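**Thread: White worktops, still happy with yours?**

**fennel_road**
We're redoing the bench in the back room and I'm set on a plain white top. My other half thinks it will look filthy by the end of the first week. Anyone had one for a while? It's for mending, sorting, wrapping parcels and the odd bit of gluing. No cooking on it. Budget for the top itself is 100 pounds, with a bit more if it really is worth it.

Walls are magnolia at the moment but they'll be painted as well.

**tinpot59**
Had a gloss white one from Nolach for four years. Wipes down fine. The trouble with gloss is the ceiling light: you get a bright patch exactly where you're working and you end up leaning sideways to see round it. If I did it again I'd have matt.

**marrowfat**
Matt marks more than gloss. I had matt white in the old house and every pencil line stayed on it. You need a cream cleaner and some elbow grease, and after a while the cleaned bits go shiny and you've got patches anyway.

**tinpot59**
Depends on the make, surely. Mine was the cheap gloss, so I'm not claiming it was any better.

**harbourlight**
I'm on the side of matt. We have it at work and it gets used every day. Small screws show up straight away on it, and so do bits of wire and anything black. You do see the shadows of your own hands, but they're soft and you stop noticing.

The walls matter as much as the top if you ask me. Ours are a pale lavender-grey on three sides, and it's a restful thing to look at all day. White on white gave me a headache in the last place.

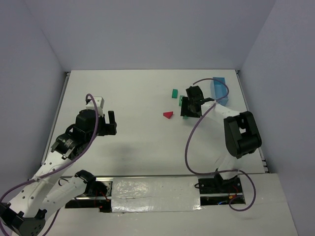

*Matt white top, pale lavender-grey walls, metal strips down both sides.*

The strips are worth copying. They run along the left and right edges where the top meets the walls. A bare joint there fills up with dust and you'll never get it out with a cloth.

**fennel_road**
Thanks, that's very close to what I had in mind. I like the colour more than I expected to. Do you know what the paint is called?

**harbourlight**
Sorry, no. It was done before I started. Take a few tester pots home and try them next to the white, as lavender can go quite pink under a warm bulb.

**old_spokeshave**
Three walls round a bench would drive me mad. Where do you put anything long? I work on lengths of timber and I need both ends open. Even one side wall is a nuisance.

**harbourlight**
We don't do timber. For small stuff the walls are handy, things roll up to them and stop.

**old_spokeshave**
Fair enough for small stuff. I'd still tell fennel_road to leave one end open. You always end up with something longer than you planned for.

**marrowfat**
Agree with spokeshave there. Wrapping paper, for a start.

**fennel_road**
The bench is going into an alcove, so I've got three walls whether I like them or not. It's a good point about the paper, though. I could cut that on the floor.

**quayside_jen**
What's the shiny crinkled strip at the front, on the lower bit? Looks like silver tape.

**harbourlight**
It's silver tape, yes. It's over the middle of the rail.

**quayside_jen**
I like the lower section at the front. We've got a step down like that on ours and it's good for keeping things you don't want on the main top. It does collect crumbs.

**tinpot59**
Silver tape never stays flat for me. I get creases however slowly I put it down. I've given up on it and use a plain metal trim from Zamani, the sort you screw on. It comes in lengths and you can cut it with a junior hacksaw. File the end afterwards or it'll have your sleeve.

**marrowfat**
Trim from Zamani is thin. I had one bend when I leaned on it. Plustusus do a heavier one but you have to order it and it took until June to turn up.

**tinpot59**
Mine's been fine, but I don't lean on it.

**fennel_road**
Went to look at samples today, 23rd October, at the place in Vullosville. They let me take two home, one matt and one satin. I've drawn on both with pencil and biro and left a ring of tea on each. Will wipe them down tomorrow night and see.

**marrowfat**
Try glue as well if you'll be gluing. That's what finished mine off.

**fennel_road**
Good idea. I've put a blob of wood glue and a blob of the clear stuff on both.

**old_spokeshave**
Or put down a sheet of hardboard when you glue and save yourself the bother. Mine's had 1,000 drips on it and I turn it over when it gets too bad.

**fennel_road**
Results. Pencil came off both with a damp cloth. Biro came off the satin and left a faint line on the matt, and that went with cream cleaner. Tea was no trouble on either. Wood glue peeled off in one piece. The clear glue hasn't shifted from the matt and has left a dull spot on the satin.

I'm going for matt, with a board for gluing. The walls will be some sort of grey with a bit of lavender in it, once I've found a tester I like.

**marrowfat**
Told you about the glue. Keep the sample, you can test cleaners on it.

**harbourlight**
Put the trim in before you seal along the back. It's a pain to do the other way round.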